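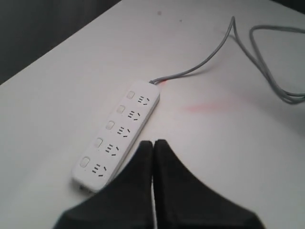
Gripper trial checklist – Akthorpe bench, parallel fingers
Inspected and filled in by: Güven Bayram
Month: September
Fingers under test: Gremmont, black, tapered tip
Compared against: Başaran flat pads (previous checklist, same bench)
Test object: white power strip with switches, lying on the table with its cable attached

Marks used: OK, NOT OK, OPEN. OPEN means I could not satisfy myself either way. It doesn't mean OK, and last time it got copied into the summary as if it did.

Section A – Before the arm is enabled

A1. Power strip disconnected from the wall, plug where the operator can see it.
OK. Checked by hand. An unlit switch tells you very little, so please don't tick this one by looking at the strip.

A2. Emergency stop reachable from the operator's chair.
OK. Pressed and reset twice.

A3. Finger screws tight, no play at the base.
OK on the left. The right finger has a trace of play when pushed sideways. Villside says this is within normal for the mount. They said the same about the Başaran pads, and those worked loose. Marked OPEN until I see a torque value in writing.

A4. Fingers close evenly.
OK. The gap between them closes along its whole length with nothing in it.

A5. Tabletop clean.
NOT OK at first, specks on the white surface. Wiped. They look like nothing, but I would like to be able to tell a speck from a chip off a finger at the end of the day.

A6. Cable clear of the arm's path.
OPEN. The cable leaves the end of the strip and goes off in a loose loop, and a loop is just what a finger can hook on a sideways move. Speed was kept down for the first approaches. The vendor's demo object had no cable, and I think the demo would have looked different with one.

Section B – Wrist camera and lighting

B1. Fingertips visible to the wrist camera when open and when closed.
OK.

B2. Object edges distinguishable from the background.
OPEN. White strip on a white table. The long side of the strip throws a thin shadow and that is most of what there is to go on. I asked for a gray mat and was told the software "handles low contrast." Show me the numbers with and without the mat and I will stop asking.

B3. No stray light on the work surface.
NOT OK. There is a soft red streak on the table beside the strip and a reddish tint where the cable comes out. Source not traced. It may be harmless. It should still be traced before anyone compares cameras on this bench.

B4. View still usable with fingers alongside the object.
OPEN. The tips are slim but the bases flare out wide, and they take up a good part of the lower view. With the left finger over the strip, one side of it near the last socket is hidden. The flat pads hid less.

Section C – Grip

C1. Approach height set so that the tips don't touch the table.
OK at the setting used. The clearance is 8 mm and I would not go lower with the play noted in A3.

C2. Contact on both sides of the housing.
OK. One finger on each long edge, near the rounded end, switches and sockets left clear.

C3. Nothing pressed that shouldn't be.
OK. The push buttons sit on the face and the fingers stay on the edges. This depends on the strip lying the right way up. Try it on its side before anyone writes "works on power strips" in a report.

C4. Hold for 30 seconds, no slip.
OK by eye. A pencil mark on the housing would be a better judge than my eye – add one next time.

C5. Housing not stressed at the seam.
OPEN. There is a thin seam line on the right edge, level with the lower outlet, close to where the finger presses. I felt no give with my thumb. My thumb is not a force gauge, and the one we own is out for calibration.
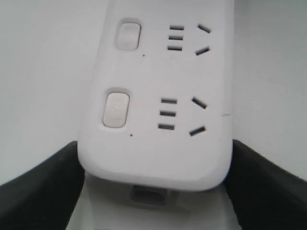 Section D – Endurance and wear

D1. 300 close and open cycles completed.
NOT OK. Stopped early by me when the controller gave a position warning and then cleared it by itself. Faults that clear themselves bother me more than the ones that stay. Log saved, full run to be repeated.

D2. Finger surfaces checked for wear afterward.
OK, but see D1. A short run proves very little about wear.

D3. Controller log matches operator's notes.
OPEN. The log lists eight grips in the last block. Two of mine have no time written next to them, so that one is my fault.

Section E – Sign-off

Cleared for slow-speed tests with an operator present. Not cleared for unattended running. A3, A6, B3 and D1 to be closed first.

The claim that these fingers are better than the flat pads on flat household objects: not shown by this trial. They reach into tighter spots, I grant that. Repeat both sets with the same strip, the same cable and the same light.

G. Bayram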